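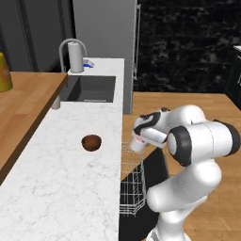

*Reading time: 1 minute*

Flat roofs on station shelters, carports and sheds usually leak at a joint, and the drip indoors is often well away from the entry point. Work on a dry day with a second person at the ladder.

## Finding the entry point

- Mark the drip on the ceiling lining and measure it from two walls. Transfer both measurements to the roof.
- Search uphill from that mark. Check screw washers, lap joints and flashing first.
- If nothing shows, run a hose at low pressure, starting at the gutter and moving up 300 mm at a time. Allow ten minutes per position.

## Sealing

1. Scrape off old sealant. New silicone does not bond to cured silicone.
2. Wipe the metal with methylated spirits and let it dry.
3. Use neutral-cure silicone. Acetic-cure types corrode galvanised steel.
4. Lay a 6 mm bead and tool it once.

Replace perished washers; do not coat over them. Leave the joint for 24 hours before repeating the hose test.

Clear the gutters again in June.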